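In Defense of the Unsorted Part

by Algirdas Strazds

I have repaired small things for other people since I came to live in Jindcombe, and I want to say something against the drawer. I mean the drawer, or the jar, or the coffee can, where we put every loose part that we do not recognize. We tell ourselves that we are keeping it. In my opinion we are only losing it more slowly.

My father had a different habit. When he found a part he did not know, he put it on the kitchen table and it stayed there until somebody could name it. My mother did not love this habit. But in our house a part was never thrown away by mistake, and I learned the names of many fittings before I learned to ride a bicycle.

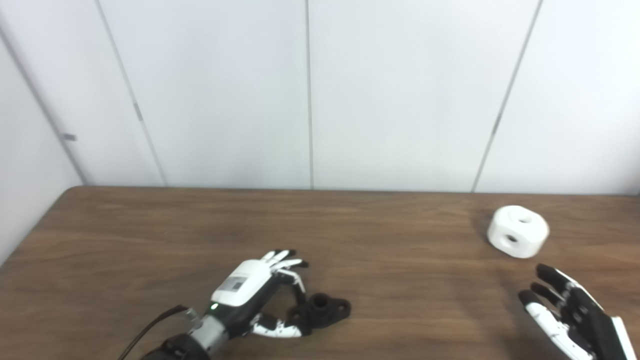
A table is a better teacher than a drawer. On a clean wooden surface you can put two parts with some distance between them, and you begin to see what each one wants. A flange with holes in its base wants to be fixed to something flat. It needs screws, and the screws will tell you the size of the machine. A part without a flat base asks for another kind of thinking, and I usually leave it for the second cup of tea.

I know the argument against me. My neighbor, who restores Ziller pumps, says that time is money and that a new fitting costs 8 dollars. He is right about the price. He also has 379 fittings in his garage, he told me this with pride, and when he needs one he drives to the store.

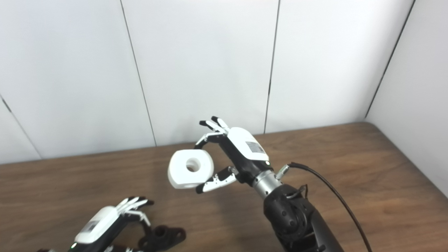
Handling is the step which most people skip. They look at a part from one side, decide that it is a spacer, and put it away. I ask them to pick it up and tilt it. With a squat white piece like a spool, you may see only a smooth curved side while it is lying down, and then you turn it and the hole goes through the center. Now it is possible to ask a good question: what passed through there? It could be a rod or a cord, and perhaps the piece was made to turn. I would not write "spacer" on a label before I had thought about this.

The labels are my second complaint. I have bought boxes from estate sales where everything was marked "misc." in very beautiful handwriting. A label should say what you know, even when it is little. "Round, hole in one face, from the hall closet" is a good label. It is long and a little ugly, and in 50 weeks it will still help you.

Shape gives us more than we expect, if we let it. Flat sides on a part can be for the fingers or for a wrench, or they can be there only to please the eye. I have been wrong about this many times. I once kept a knob for two years as a valve part, and it belonged to a curtain rod.
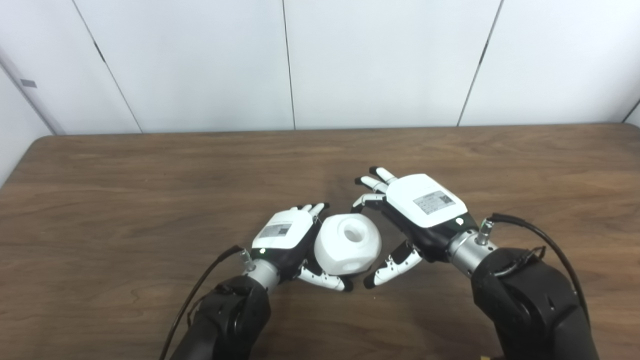
A faceted piece with a round hole in its upper face.

So my proposal is modest. Once a month, take ten parts from the drawer and give them one evening on the table. Do not sort them by color, please. Turn each one, say aloud what you think it is, and write down the doubt together with the name. What you cannot name by April of next year, you may give away with my blessing, but give it to a person who has a table.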